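À Birnis, les maisons du lac changent de mains sans annonce

La route qui descend vers le lac de Birnis passe devant une ancienne scierie, puis longe les premières parcelles. Il y a peu de panneaux « à vendre ». Les ventes existent pourtant, mais elles se règlent le plus souvent entre voisins, chez le notaire de Lonham, avant qu'une agence ait eu le temps de prendre des photos.

Deisy Huanca a acheté la sienne en novembre. Une maison de pêcheur en bois, deux chambres, un ponton à refaire et un terrain qui monte jusqu'à la départementale. Elle louait depuis trois étés la maison voisine. « Le propriétaire m'a demandé si je voulais visiter un mardi. Le vendredi, on avait un prix. »

Le prix, elle préfère le garder pour elle. Il dépend surtout de l'accès à l'eau. Une maison avec rive privée se négocie bien plus cher que la même maison placée de l'autre côté du chemin, même quand la vue est identique. L'état du bâti compte moins. Les acheteurs s'attendent à refaire la toiture et l'assainissement, et ils le déduisent.

Fredy Apaza, géomètre à Lonham, passe une bonne partie de l'hiver à mesurer des rives. Les plans anciens donnent souvent des limites qui ne correspondent plus au terrain, car le niveau du lac a été relevé quand on a reconstruit le barrage de Haslam. Sur une parcelle vendue l'an dernier pour 653 mètres carrés, il a trouvé 50 mètres carrés sous l'eau. La vente s'est faite quand même, avec un prix corrigé.

Plus haut, au hameau de Miseck, le marché est différent. Les terrains sont grands, les maisons rares et les acheteurs viennent pour les granges. Catríona Hanrahan y a repris une ferme avec un bois attenant. Elle en loue une partie à la semaine, de Pâques à la Toussaint, et vit dans l'autre. Les revenus couvrent la taxe foncière et le chauffage. Le raccordement à l'eau lui a pris un an : il fallait poser 400 mètres de conduite et obtenir l'accord de deux riverains.
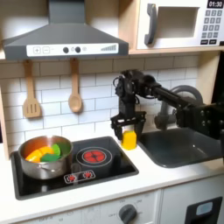
Faut-il un bornage avant d'acheter au bord du lac ?
La loi ne l'impose pas pour une maison existante, mais Fredy Apaza le recommande dès que la parcelle touche la rive. Les frais se partagent en général entre vendeur et acheteur, et le procès-verbal est joint à l'acte.

Au bord du lac, trois maisons devraient changer de propriétaire avant l'été. Deux sont déjà promises. La troisième, une construction en pierre près de la digue, appartient à une indivision dont les héritiers ne sont pas tous d'accord pour vendre.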